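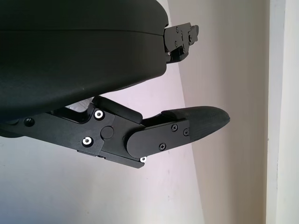 Tischplatte Grelta von Indach, heller Farbton, matt

Ich bin begeistert, das gleich vorweg. Seit Mai arbeite ich an der Grelta, und ich setze mich immer noch jeden Morgen gern daran. Vorher hatte ich eine dunkle Platte, auf der man jeden Krümel und jeden Fingerabdruck sah. Die neue ist schlicht und hell, ganz ohne Muster, und das ganze Zimmer wirkt damit freundlicher!

Bezahlt habe ich 169 Euro, die Beine kosteten 50 Euro extra. Der Aufbau ging zu zweit in 20 Minuten (danke, Till!), allein würde ich es nicht versuchen, die Platte ist ziemlich schwer. Dafür wackelt nichts, auch wenn ich mich beim Schreiben mit beiden Ellbogen aufstütze.

Was mir besonders gefällt, ist die matte Oberfläche. Nachmittags steht bei mir die Sonne voll auf dem Tisch, und es blendet trotzdem kaum. Kaffeeränder gehen mit einem feuchten Tuch weg, Kugelschreiber auch, wenn man ein bisschen Spülmittel nimmt. Nur bei Filzstift musste ich länger reiben — ein blasser Strich ist geblieben, den sehe aber wohl nur ich.

Zwei Kleinigkeiten noch: Die Vorderkante dürfte für meinen Geschmack etwas runder sein, und die mitgelieferten Schrauben waren mir zu kurz, da habe ich andere aus dem Keller genommen. Für die Küche bestelle ich demnächst die schmale Version.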